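Tollon 724 Fruit Dryer
Set-up and Use Guide, online edition with readers' notes
Last revised 13 Aug 2019

Section 5. Preparing apples

Read section 4 (Cleaning the trays before first use) before you start. The trays should be dry and stacked beside the dryer. Do not switch the dryer on until step 5.18.

What you need

A cutting board, wood or bamboo, big enough to hold one whole cut apple with room to spare.
A bowl for the cut pieces. Any bowl that can hold liquid will do. Glazed ceramic does not pick up the smell of fruit.
A small kitchen knife with a sharp blade.
Lemon juice, one tablespoon for each litre of water.
A clean tea towel.
The Okach tray liners supplied in the box.

Note: The liners are packed flat under the lid. If yours are missing, see the parts list in section 11. Baking paper is not a substitute. It blocks the holes in the tray and the fruit stays damp on the underside.

Choosing the apples

Firm apples dry best. Bruised ones can be used if the bruise is cut out, but use them first and do not mix them with sound fruit on the same tray. Very ripe apples go leathery before they are dry in the middle.

Red, green and yellow apples all dry in the same way. The peel may be left on or taken off. Peel left on goes tough and makes the pieces easier to handle. Peel taken off gives a softer piece that is better for porridge or baking.

Setting out the board and bowl

5.1 Put the board on a flat table with one short end towards you. If it slides, lay a damp cloth under it.

5.2 Stand the bowl behind the board and a little to the right. Left-handed users may prefer it on the left. Do not stand the bowl on the board.

5.3 Wash the apples under cold water and rub them dry. Wax on shop apples comes off with warm water and a soft brush.

5.4 Cut the apple in half through the stalk, then into quarters. Peel now if you are peeling.

5.5 Cut each quarter into wedges or flat slices. Keep to one thickness as far as you can. Pieces of mixed sizes can go in the same batch but they will not be ready together.

5.6 Line up the cut pieces on one side of the board, from back to front, and leave the other side bare. The bare side is your working space for trimming.

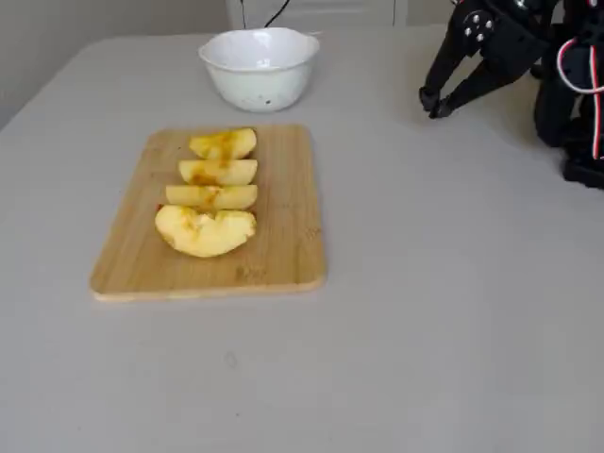
Mimoza Gashi: I do mine the other way about and put each piece in the bowl as soon as it is cut, straight into the lemon water. Four apples is my limit on a board before the first ones start to go brown. Is there any harm in it? The guide makes it sound as if everything has to be trimmed before anything goes in.

Reply from Kadrić Household, who publish this guide: No harm at all. Trim each piece first, then drop it in. Step 5.9 has been reworded in this edition to allow for it.

Trimming

5.7 Look over each piece for core, seeds and stalk. The core leaves a tough strip that does not soften in the dryer and catches in the teeth afterwards. Cut it away with the tip of the knife, working away from your fingers.

CAUTION: Hold the piece flat against the board while you trim it. Do not trim pieces in the palm of your hand. Wet apple is slippery and the knife can turn.

5.8 Brown streaks near the core are normal in an apple that has been cut for some time. They are safe to dry. If the brown flesh is soft, or smells of cider, throw the piece away.

Pieces that are too thick should be cut again at this stage. A thick wedge with a rounded outer side will roll on the tray and dry on one face only. Lay it on its flattest side and cut it down into two or three slices.

5.9 Move the trimmed pieces to the bowl. You may do this one at a time or wait until the whole apple is ready. Take the pieces furthest from you first if you are filling the tray by size, as it keeps the small ones together.

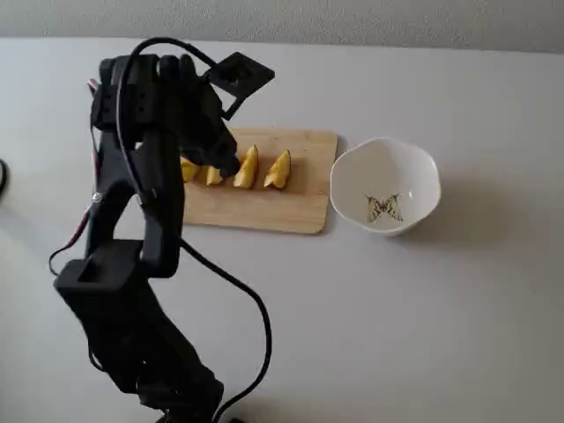
5.10 Mix the lemon juice and water in a jug and pour it over the pieces until they are covered. Pieces on top that float should be pushed under with a spoon now and then.

5.11 Leave them for five minutes. Longer soaking makes the fruit sour and adds to the drying time. It does not make the colour any paler.

5.12 Drain the pieces through a sieve and tip them on to the tea towel. Pat them dry. Apple that goes into the dryer dripping wet will stick to the liner.

Note: The lemon water can be used for a second batch on the same day. Pour it away after that.

Without lemon

Some households do not like the taste. Plain salted water works nearly as well (half a teaspoon to the litre) and must be rinsed off. You can also leave the fruit untreated. It will be a darker brown when it is dry and will keep for the same length of time.

Loading the trays

5.13 Fit one Okach liner to each tray with the rough side up. The two tabs go under the rim at the front.

5.14 Lay the pieces on the liner so that no two are touching. Crowded fruit grows together as it dries and has to be pulled apart.

5.15 Put thick pieces on the bottom tray, nearest the fan. Thin slices go on the upper trays. If you have left the peel on, lay those pieces with the peel downwards.

5.16 Slide the trays in until they click. Check that the lid sits level all the way round.

5.17 Wipe up any drips on the table around the dryer before you plug it in.

CAUTION: Do not reach across the dryer with wet hands. Keep the cord clear of the board and the bowl.

5.18 Turn the dial to the apple mark and switch on. Drying times are given in section 6.

Small batches and leftovers

There is often an apple that does not come out even. The last pieces may be an odd mixture: a chunk with a strip of peel still on it, a long flat slice, a wedge from the thick side. They can be dried, but put them on a tray of their own, or eat them. Running the dryer for three pieces of apple is a waste of electricity.

If you want to hold leftover pieces for the next batch, put them in the bowl, cover with lemon water and keep them in the fridge for up to one day. Do not leave them on the board overnight. They dry out on top and mark the wood underneath.
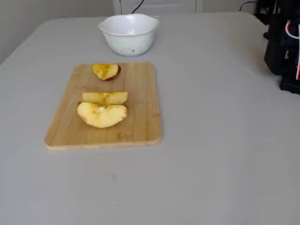 Todor Babić wrote to say that he keeps his odd pieces in a tub in the freezer until there are enough for a tray, and asked whether frozen apple can go straight into the dryer. He has done it twice and found that the pieces came out flat and rather chewy, though his children finished them all the same.

Frozen apple can be dried, but it must be thawed and drained first. It lets out a good deal of water and this can run down into the fan housing. Thaw the pieces in a sieve over a bowl, pat them dry and lay them on the middle tray. The texture is softer going in and chewier coming out, as he found. We do not suggest it for rings or for anything you mean to give away.

Cleaning the board and bowl

Apple juice is sticky once it dries, so clean up while the first batch is running.

Board: Wipe off the scraps, wash both sides with hot water and a little washing-up liquid, and rinse. Dry with a cloth and stand it on its edge until the air has got to both faces. Do not leave a wood or bamboo board in the sink and do not put it in the dishwasher. If the grain feels rough, rub it down lightly with fine sandpaper and oil it with a food-safe board oil. Twice a year is enough for most boards.

Bowl: Wash in the usual way. A bowl with a wavy rim collects bits of pulp on the inside of each curve, so run a brush round it. Lemon will not hurt a sound glaze. If the glaze is chipped on the inside, use a different bowl.

Knife: Wash and dry straight away. Lemon juice left on the blade will spot it.

Problems at this stage

The pieces are brown before they reach the bowl.
Cut fewer apples at a time, or move each piece to the bowl as it is trimmed. Some varieties brown in a few minutes whatever you do.

The board moves about.
Put a damp cloth under it. Check that the underside is not greasy.

The liner will not lie flat.
It has been rolled or folded. Warm it in hand-hot water, lay it under a heavy book until it is flat, then fit it again.

The fruit tastes of onion.
The board has been used for onions. Rub it with half a lemon and salt, rinse, and keep a separate board for fruit if you can.

Replacement liners and trays can be ordered from the Trastesbridge parts counter. Please give the number 724 and say whether your lid is the clear or the grey one. The printed version of this guide dates from June and does not have the changed wording in 5.9. There were 4,000 copies, so if yours came in the box it is most likely the older text.

Continue to section 6, Drying times and testing for dryness.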